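# Growing spring onions from the ends you'd normally bin

I love this one. If you cook with spring onions at all, you already have everything you need, and the first new growth is quick enough to keep even impatient people (me!) interested. Bindu Panicker showed me how to do it in January, when my windowsill had nothing on it but post, and I haven't stopped since.

**You'll need**

- a bunch of spring onions with the roots still on
- a cup or tumbler
- tap water
- a bright windowsill

## Cutting

Use the green tops for your dinner and keep the bottom 40 mm or so of each stem, roots and all. Pick firm white ends. Anything slimy goes in the compost, and so does anything with a brown, papery middle. If the outer layer is loose, peel it away — it only rots and makes the water smell.

Give the roots a quick rinse under the tap. You can trim them if they're wild and tangled, but leave a decent tuft. 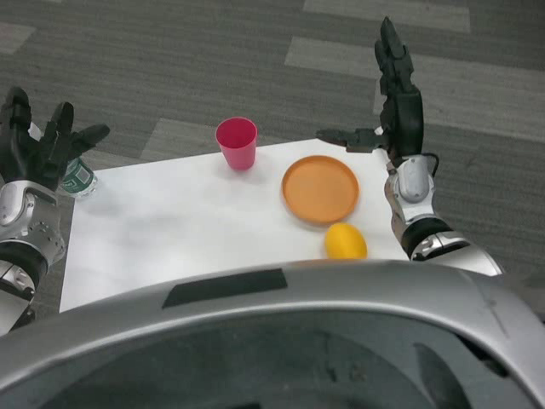
Stand the ends in the cup, roots down, and pour in just enough water to cover the roots. The tops must stay dry. Packing them fairly snugly helps them hold each other up, and a shape matters more than you'd think: a plastic cup like the pinkish-red one, slightly narrower towards the base, gathers the roots together at the bottom and leaves a bit of room for the shoots further up. Straight-sided glasses work too, though with only a few ends in them they tend to flop over. Jam jars are fine.

## Looking after them

Change the water every day or two, and rinse the cup while you're at it. In warm weather I do it every morning while the kettle boils. You should see green pushing up from the centre of each stem within 3 days, and it's such a cheering sight!

Snip what you need once the shoots are as long as your hand, leaving the white part alone. They'll grow again, a little thinner each time.

## Moving them into soil

After the second cut I put mine in a pot of ordinary compost — deep enough to bury the white part, with the green poking out. Water them in well and keep the pot somewhere light. They get much fatter in soil, and the flavour comes back properly too.

Leeks can be started in the same way, but they're slower and need a wider cup. I'm trying fennel next.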